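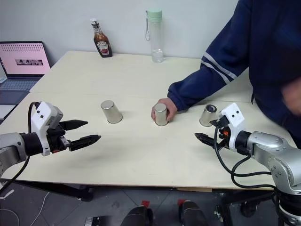

Two-arm station, resetting the steel cups between the grippers.

Cendila Bench Budget - README

Hello, and thanks for stopping by! These are the planning notes and cost sheets we put together while working out what a second tabletop station would take, and we're sharing them in the hope that they save some other small lab a few long evenings with a calculator.

What's inside
budget.csv - 33 line items, one per row, with the price we were quoted and the lead time
spares.csv - gripper fingers, wrist cables and camera housings, which we badly underbought the first time (please learn from us!)
layout.txt - table size, arm spacing and where the laptop goes

A few things worth knowing
The arms come from Proravetti, ordered as a set of 2, and the quote asks for 50 percent up front. Set aside money for props too. Cups and bottles are cheap, but you'll want plenty of them, and a person's time to put them back in place is a real cost - we gave it its own row.

Quotes are good for 3 months. The Jemurstead order is planned for September, so expect those rows to change.

Last updated 20 Jan 2025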